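**Markcombe–Skundham coast road** (locally "the Low Road"). A 38-mile touring route between the port town of Markcombe and the beach village of Skundham. Popular with families, campers, people with old vans. Open all year except the Darkard section, see below.

## Route

Starts at the ferry ramp in Markcombe. Follows the harbor wall, then climbs past the old salt sheds to the first overlook. No guardrail on the sea side for most of the climb. After that it drops to the flats and stays low, hence the name.

Darkard is the only real town on the way. Gas, groceries, one bakery, a campground behind the church. Most drivers stop here for lunch and the ones with kids stop overnight. East of Darkard the road narrows to a single lane with passing spots. Trailers allowed but not much fun. Highest point is the Darkard saddle, 1000 feet, often foggy before noon.

Last stretch runs through pine woods and comes out at the Skundham beach lot. Lot fills early in July.

## History

Began as a cart track for salt and dried fish. Paved in stages, the Markcombe end first. For a long time the middle part was gravel and the bus companies would not use it, so travelers changed at Darkard and went on by boat. The boat landing is still there, now used for kayaks.

Family tourism came with the paving. The Karabulut guesthouse in Skundham opened with six rooms and a field for tents, and for many years was the only place to stay at that end. It later added cabins. Repeat visitors are common, some families booking the same cabin every summer for decades and handing the week down to there kids.

## Stopping places

- **Salt sheds overlook.** Free parking, picnic tables, windy.
- **Darkard campground.** 70 pitches, showers, laundry. Quiet hours from 10 p.m.
- **Boat landing.** Short walk from Darkard center. Kayak rental in season, swimming at own risk.
- **Karabulut guesthouse.** Rooms, cabins, tents. Breakfast for non-guests too, ask the evening before.
- **Skundham beach.** Sand at the north end, pebbles at the south. Lifeguards in summer only.

## Getting around

Bus runs Markcombe to Darkard daily, and on to Skundham on Thursday and weekends. Bikes carried if there is room. Cyclists mostly ride west to east for the wind, though the saddle is steeper that way.

Darkard section closes after heavy snow. Detour is inland and adds an hour, more with a trailer. Signs go up at both ends but the one in Skundham is easy to miss, its behind the bus shelter.

## Local customs

Drivers honk once at the blind bend under the saddle. Kids are usually allowed to do it. Postcards of the bend are sold at the Darkard bakery, along with a flat anise bread which keeps well in a hot car and has become the standard thing to bring home.

## See also

- Markcombe ferry
- Darkard saddle
- Beaches of the Skundham district
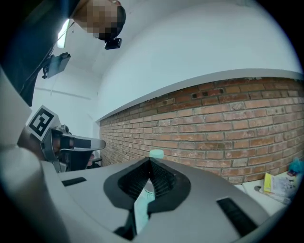
*Hand-held gripper, light gray body, dark ribbed or mesh-covered fingers in the opening.*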